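4.2 The cup task

I'll own up straight away that this part of the paper took far longer than the rest. The real rig lives in the shared workshop in Girnov, where Sinan Polat and I bolted it together over one long April, and before anything moves on that bench it gets tried in Detix, our simulator. Faustino Huerta built the simulated version of the table, brackets and all, and I've been poking at it ever since (mostly late at night, with biscuits).

The job sounds dull: get a cup into a dish rack with a two-armed robot. The cup has no handle, so the fingers have to take it by the wall, and small changes in the grip angle matter a lot more than I'd expected. We ran 2000 trials on the cup alone and threw out 53 where the physics went silly and the cup shot off into space.

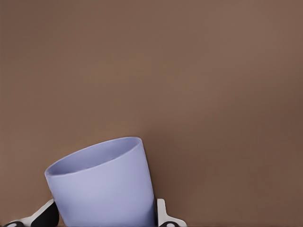 4.3 Two arms, one rack

Once the grip was behaving, we added the rest of the job. Figure 3 has the cup in the left arm's gripper, rim pointing down, with the yellow rack right beside it and the right arm's fingers open. Hilde Van Damme wanted the rack set square to the table, and I wanted it at an angle, as it'd be in anybody's kitchen. I won that one! The angle does make planning harder, mind you: the left forearm has to come in over the wires, and our first planner (borrowed from Nicanor's old Montes code) treated them as if they weren't there. We gave every rod a bit of padding in the collision model and ran another 700 trials with that switched on.

Figure 3. Both arms over the simulated bench, with the cup held near the rack.
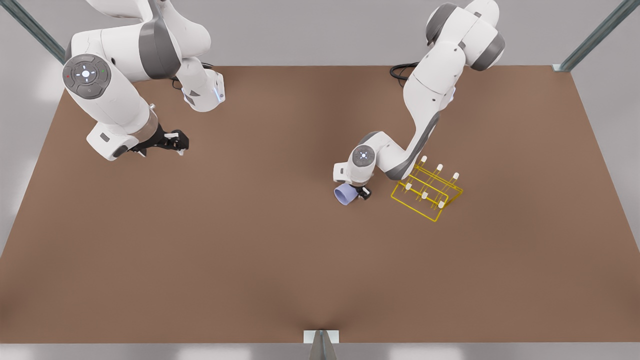

Does a home builder need two arms for this?

One arm is enough if the cup always starts the right way up and within easy reach. We kept the second for passing things across the bench, and a single-arm build would save you half the wiring.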